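How many demonstrations before a pushing policy stops ignoring my instructions?

Posted in: Manipulation > Collecting data
Tags: teleoperation, language-conditioned, tabletop, labeling

Kaan Erdem

I have a small arm over a tabletop and I'm trying to train it to push blocks where I tell it to, in plain sentences. Someone (me) drives the arm with a gamepad, we record the camera and the commanded motion, and afterward we write down what happened. The model gets the picture and the sentence and is supposed to produce the motion.

So far I have 185 episodes. Each one starts with me reading a sentence off a card, such as "push the red star to the left of the blue cube," and ends when I think I've done it. The policy I trained on these is very confident. It will push something every time. What it pushes has almost no relationship to the sentence. If I type "push the green star toward the yellow heart" it goes for whichever block is nearest the tip, shoves it toward the middle, and then sits there vibrating slightly, like an employee waiting to be praised.

I tried feeding it an empty sentence and the behavior was the same, so I'm fairly sure the language input is decorative at this point.

Things I've already done:

Longer training. It ignored me for longer.

A bigger text encoder. It ignored me with more parameters.

Checked that the sentences are matched to the right episodes. They are. I did find a stretch where the clock on the gamepad machine had drifted, and I threw those out.

My labmate's position is that I need ten times as much data and should stop complaining. Before I give up September to this, I'd like to know whether the amount is the problem or whether I'm collecting the wrong thing. I reset the board by hand between episodes and put the blocks back in more or less the same places, because it's quick and I am the one doing it.

Zuzana Murín

Your last sentence is the answer to your post.

If the blocks start in more or less the same places, then the picture at the start of an episode tells the model very little about what comes next, so it learns the average of what you tend to do. And if you read one card per layout, it never sees the same layout with two different instructions. It has had no reason to read. I wouldn't either.

What worked for us on the Cekton table was giving up the reset entirely. You sit down, you drive for ten minutes without stopping, and you push blocks into whatever arrangement comes to mind. Lines, clumps, one sent off to the corner by itself. Every push leaves a new layout, and the next push starts from it. The blocks end up in places you would never have put them by hand, which is what you want, since the policy is going to put them there too.

Then you label afterward. Somebody watches the recording, picks a start and an end, and writes what happened between them: "slide the red cylinder up against the blue cube." One long recording gives you dozens of overlapping clips of different lengths. Ours came out at about 70 usable clips per session once people got the hang of it, and the first few sessions were much worse.

Arcs and lines are particularly good value, by the way. Put everything in a curve and then you can describe the same layout by neighbor, by end of the line, by color, by shape, or by which block has been left out.

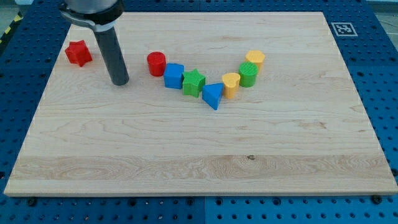 Do the people writing the labels need to be the same people who drove the arm?

It works better when they're different. The driver remembers what they meant to do, and will write "push the heart next to the triangle" about a clip where the heart plainly went somewhere else. A stranger writes down what moved. You also get a wider spread of wording, and you'll be grateful for that the first time someone visits your lab and says "scoot" to it.

A few smaller points.

Keep two of each color if you can, and at least one shape that repeats in a different color. If there's only one red thing on the board, then "red" is enough and the model will never bother with "star." Have a red star, a green star and a red cylinder and it has to use both words.

Leave in the bad pushes. If the tip slips off a corner and the cube spins, keep it, and keep the bit where you go round and fix it. My first dataset was edited like a highlight reel and the policy had no idea what to do after a miss. It would miss, carry on pushing the air for a while, and go home.

Vary the speed. I drive like I'm late for a train and it took me an embarrassingly long time to notice that the policy did too.

As for your number, I wouldn't call 185 hopeless, but they're 185 copies of a fairly small idea. Before collecting anything new, run one test. Take a single layout, train on it with several different instructions, and see whether the thing can tell them apart. If it can't manage that, you have a bug in how the sentence gets in, and more driving will only give you a sore thumb.

Dalibor Gajdoš

use simulation. no blocks to pick up off the floor

Kaan Erdem

I have simulation. In simulation the blocks slide beautifully. On my board they catch on each other and turn. Thanks though.

Jozefína Koubek

Mostly agree with Zuzana, but I'd argue with the continuous driving a little. It's excellent for variety and terrible for anything rare. Left alone, every driver develops hobbies. One of ours on the Fornen project would only make lines. Another spent whole sessions gathering everything into the center of the board, and we ended up with a model that could tidy and do nothing else. When I plotted where the tip had been, the near corners of the board might as well have belonged to another building.

What I do now is mix the two. Most of the session is free driving. Every so often a prompt comes up on the driver's screen with something awkward: bring the hexagon to the near edge, separate two blocks that are touching, move the block that's farthest from everything else. The driver does it from whatever layout they happen to be in, with no reset. Those clips already have a sentence, but send them to the labelers anyway and compare. Where the two disagree, I keep the labeler's version.

Separating touching blocks deserves its own pile. It sounds trivial. With a single straight finger you can't grab anything, you can only lean on it, so getting a cube away from a star it's pressed against means coming round the side and nudging, and new drivers hate it and avoid it. Your policy will inherit the avoidance. I asked for 100 separation clips specifically and it helped more than the next several hours of free driving did.

On checking the labels: have a second person read a sample of them with the clip playing, and look hard at left and right. Agree beforehand whose left it is. We had one labeler working from the camera's side and one from the chair's, and between them they produced 415 clips in which left meant both things. The model's response was to push straight ahead, and I thought that was fair.

I'd also put the tip in a different starting place each time you evaluate. From your description yours goes to the nearest block, and if you always start the arm at home you're going to fool yourself about how often that's the right one.

Kaan Erdem

Ran Zuzana's test. One layout, six sentences, many pushes each. It can tell them apart, mostly. It mixes up the two stars when they're close together but it does go to a star. So the sentence gets in and the problem is me.

I've stopped resetting. Did two ten-minute runs this afternoon and discovered that I, too, only make lines. Will set up the prompts on the screen as Jozefína suggests. My labmate has agreed to write the labels on the condition that I never ask him to drive.

Zuzana Murín

Get him to agree on left before he starts.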